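Workshop tips: grippers that stick or let go

Keep the jaws clear
Last June one of our hand-held grippers jammed almost closed halfway through a morning. A scrap of packing foam had worked its way down into the slot and the fingers wouldn't open. Valtteri Miettinen pulled the trigger harder, and that bent the linkage. The part took 21 days to come from Tuncer.

If a jaw feels stiff, stop. Switch off, unplug, and look into the opening with a torch before you try it again. Use plastic tweezers, never a screwdriver — the slot scratches easily and a scratched slot catches more fluff.

Small round things
Knobs and drawer pulls are the worst for slipping. Close slowly, with the pads level on both sides. Wipe the pads with a damp cloth every two hours and let them dry. If a knob still slips, change both pads together.

Fingers
Keep your free hand away from the jaws while the power is on. The 7 mm gap at the hinge is enough to nip skin. Tie back long sleeves, and take rings off.

Working at the table

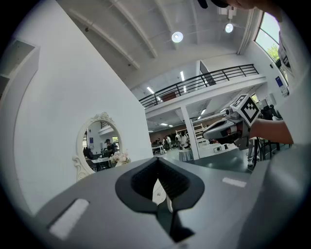
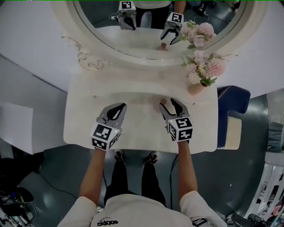 Putting away
Store grippers with the jaws slightly open so the pads don't take a set. Ours go in the Erholm cupboard, bottom shelf, with the chargers kept separate. Write any fault on a tag and tie it on before you put the thing down. The bent one sat untagged overnight and got picked up again the next morning.

Spare pads are part 1585 in the Larnum list. Order them in pairs.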